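검색어를 입력하세요 검색 닫기
로봇 동아리 정기모임 회의록
최종 수정: 2020년 7월 23일
읽는 시간 6분

이번에도 서기는 저입니다. 지난번에 제가 너무 짧게 썼다고 한 소리 들어서 이번에는 들은 대로 다 적어 볼게요. (길다고 또 뭐라 하기 없기!)
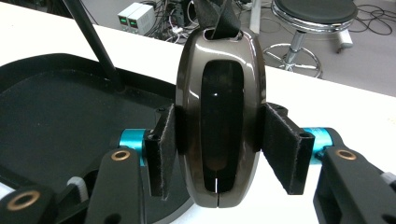
첫 안건은 그리퍼 손가락 패드였어요. Tetis 팀에서 먼저 말을 꺼냈는데, 매끈한 물건을 잡는 동작이 아직도 제일 어렵다고 합니다. 대회 과제 목록에 손잡이 없는 둥근 물건이 꽤 들어가 있어서 이걸 그냥 넘길 수가 없거든요. 천을 감은 패드를 계속 쓰자는 쪽과 실리콘으로 바꾸자는 쪽이 갈렸고, 저는 솔직히 천 쪽이에요. 갈아 끼우기 쉽고 싸고, 무엇보다 우리가 이미 손에 익었잖아요. 실리콘 쪽에서는 가장자리가 해지면 올이 센서 쪽으로 말려 들어갈 수 있다고 했고, 그 말도 맞긴 맞아요. 한참 얘기하다가 결국 손가락 한 쌍은 천으로 두고, 다른 한 쌍만 실리콘으로 만들어서 같은 물건으로 비교해 보기로 했습니다. 비교 기록은 Tetis 팀이 맡아요. 표 양식은 제가 만들어서 공유 폴더에 올릴게요.

여기서 곁가지로 나온 얘기 하나. 사람이 손에 들고 시범 동작을 모을 때 손목을 너무 빨리 꺾는다는 지적이 있었어요. 찔린 사람이 저 말고도 여럿이었을 거예요. 물건에 다가갈 때는 천천히, 잡고 나서 한 박자 쉬고 들어 올리기. 이건 안건으로 올릴 것도 없이 바로 지키기로 했습니다.

두 번째는 시범 데이터 개수. 지금까지 쓸 만한 걸로 남긴 게 86개입니다. 처음 목표를 2000개로 잡았던 걸 기억하시는 분들은 조용히 웃으셨고요… 저도 웃었습니다. 목표를 낮추자는 의견이 나왔는데 Baptiste 쪽에서 강하게 반대했어요. 개수를 줄이면 물건 종류도 같이 줄어들 거라는 걱정이었죠. 그래서 전체 목표는 그대로 두고 기한만 11월로 미뤘습니다. 대신 모임 때마다 한 조는 무조건 수집만 하기로 했어요. 다음 모임은 Baptiste 조가 먼저 합니다. 물건은 각자 집에서 하나씩 가져오되 깨지는 것, 뾰족한 것은 안 돼요. 끈 달린 물건은 환영입니다! 끈이 손가락 사이에 끼는 경우를 아직 충분히 못 모았대요.

아, 파일 이름 규칙도 다시 확인했어요. 날짜, 조 이름, 물건 이름 순서이고 띄어쓰기 대신 밑줄입니다. '최종', '진짜최종' 붙이지 말아 주세요. 지난주에 그거 정리하느라 제가 저녁을 굶었어요.

세 번째, 링크 부분 유격 문제. Drosalov 설계안대로 부싱 자리를 다시 깎으면 손가락 끝이 덜 흔들릴 거라는 제안이 있었습니다. 도면을 같이 봤는데 저는 기계 쪽이 약해서 반쯤 알아들었고, 알아들은 만큼만 적자면 이래요. 구멍을 조금 빡빡하게 하고 조립할 때 눌러서 끼운다, 그러면 헐거움은 줄지만 나중에 빼기는 힘들다. 수리를 자주 하는 우리 형편에 괜찮겠냐는 질문이 나왔고 답은 "해 봐야 안다"였어요. 시제품은 한 개만 먼저 만듭니다. 치수 확정은 Drosalov 담당자가 다음 모임 전까지 단체방에 올리기로 했고, 올라오면 다들 읽었다는 표시라도 꼭 해 주세요. 지난번 도면에는 아무 답이 없어서 많이 서운했다고 하십니다.

네 번째는 예산이에요. Tukard에 패드 재료랑 나사를 주문하면 배송까지 일주일 정도 걸린다고 해서, 오늘 안으로 목록을 마감했습니다. 부품 가짓수가 44가지인데 겹치는 게 있는지 한 번 더 봐 달라고 부탁드렸고요. 케이블은 이번 주문에서 뺐어요. 새로 사기 전에 있는 것부터 풀어서 길이별로 묶어 보자는 말에 다들 고개를 끄덕였는데, 정작 누가 할지는 안 정해졌습니다. 제가 보기에 이건 다음 회의록에 또 나올 것 같아요. 할 사람 손 들어 주세요, 제발.

안전 얘기도 짧게 있었습니다. 전원 장치를 켜 둔 채로 배선을 바꾸지 않기, 자리를 비울 때는 출력을 끄고 나가기. 작년에도 정한 규칙인데 신입 부원들은 못 들으셨을 테니 다시 적어 둡니다. 바닥에 놓인 선을 밟고 다니는 것도 조심하자고 했어요. 전원 장치를 선반으로 올리자는 제안은 선반 자리가 없어서 보류예요. 자리 알아보는 건 저랑 신입 한 분이 같이 하기로 했습니다.

마지막으로 대회 발표 순서. 발표는 2명이 나가는데, 한 명은 기구 설명, 한 명은 데이터 모은 과정 설명을 맡아요. 시연은 영상으로 할지 현장에서 할지 의견이 딱 반으로 갈렸어요. 현장에서 하면 훨씬 멋있죠, 저도 알아요. 그런데 떨어뜨리면요? 저는 영상을 준비해 두고 현장도 시도해 보자고 했고, 일단 그 방향으로 연습하기로 했습니다. 대본 초안은 발표하실 분들이 써 오시면 다음 모임에서 같이 읽어 봐요. 어려운 용어는 풀어 쓰기! 심사위원 중에 로봇 전공이 아닌 분도 계신다고 들었어요.

정해진 것만 다시 모아 두면:

- 패드 비교: Tetis 팀, 기록표는 서기
- 시범 데이터 수집: 다음 모임 Baptiste 조부터
- 부싱 자리 수정 시제품 한 개: Drosalov 담당
- 재료 주문: Tukard, 목록 중복 확인 후 바로
- 전원 장치 선반 자리: 서기와 신입 한 분
- 케이블 정리: 담당자 없음 (모집 중)
- 발표 대본 초안: 발표자 두 분

기타로 간식 얘기가 제일 활발했는데 그건 단체방에서 계속하시고요. 다음 모임 시간은 시험 일정 나온 뒤에 투표로 정합니다. 빠졌거나 제가 잘못 알아들은 부분 있으면 댓글로 알려 주세요, 고쳐 둘게요.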